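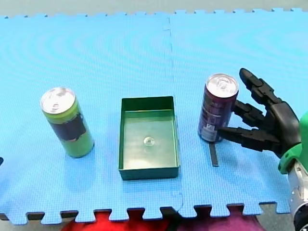

Play Floor and Snack Assistant, Part-Time, Clarkton

Jitwood runs an indoor play space for children under six and the adults who come with them. We are looking for one part-time assistant to look after the floor mats, the snack trays and the drinks at our Clarkton location. The job starts as soon as we find the right person. Applications are open until June 20, 2021.

About the job

Most of our floor is covered with interlocking foam mats. Children crawl, sit and eat on them all day, so the mats have to be clean and the seams have to be closed. You will spend a good part of each shift on your knees. If that is a problem for you, please tell us when you apply and we can talk about the front desk opening instead.

The rest of the work is snacks and drinks. Adults can buy canned drinks and snacks at the counter and take them to the mats on a tray. You will stock the counter, hand out trays, collect them and wash them.

What you will do

Wipe down the mats before opening and again after the last session.
Check the seams and push any raised tabs back into place.
Lift the tiles in one section each week, clean the floor underneath and put them back in the same order.
Replace tiles that are torn or chewed. Spares are in the back room.
Collect empty cans and take them to the recycling bins behind the building.
Wash and dry the trays.
Refill the drinks cooler and write down what was used.
Clean up spills right away. Soda under a seam gets sticky and brings ants.
Help parents find what they need.

You will not be asked to supervise children. Parents and caregivers stay with them at all times. You will be around children for the whole shift, though, and a background check is required.

What we are looking for

You should be 18 or older and able to lift 30 pounds. You need to be comfortable cleaning floors and talking to people you have not met before. Experience in a cafe, school, day care or cleaning job is useful but we will train someone without it. A food handler card is required within the first month. We pay for the class.

Spanish or Mandarin is a plus. Shoes are not worn on the mats by anyone, staff included, so bring clean socks.

Hours and pay

There are 3 shifts a week, each four hours long. Two are morning shifts and one is a closing shift. Shifts are set a month ahead and you can trade with other staff if Mitra Nouri, the floor manager, approves it. We close for 12 days each year for deep cleaning and repairs, and part-time staff can work extra paid hours during that time.

Pay is hourly and depends on experience. We will give you the rate when we call to set up an interview, before you make the trip. You get one free drink and one snack per shift, and free play passes for your own children, nieces or nephews.

Training

Your first 2 weeks are paid training. You will work alongside Donal Phelan, who sets up the mats at both of our locations. He will show you how the edge pieces fit, which cleaner to use and how to take up a section without pulling the tabs. Bleach and anything with a citrus solvent are not allowed on the foam.

Once training is over, you will work at Clarkton only. Staff who want more hours can ask to be added to the substitute list for our Wemau location, but this is optional.

How to apply

Fill out the short form at the front desk or send us a resume through the contact page. A cover letter is not needed. Please include:

Your name and phone number
The days and times you cannot work
Any past jobs with food, cleaning or children
The name of one person we can call as a reference

Huiling Xu reads the applications and will call you either way. Interviews take place at the play space and last 30 minutes. You will meet Huiling and Mitra, see the mats and the counter, and have time to ask questions. Street parking is free, and the bus stops at the corner.

If you applied last year and would like to be considered again, leave a message at the desk with your phone number. You do not have to fill out a new form.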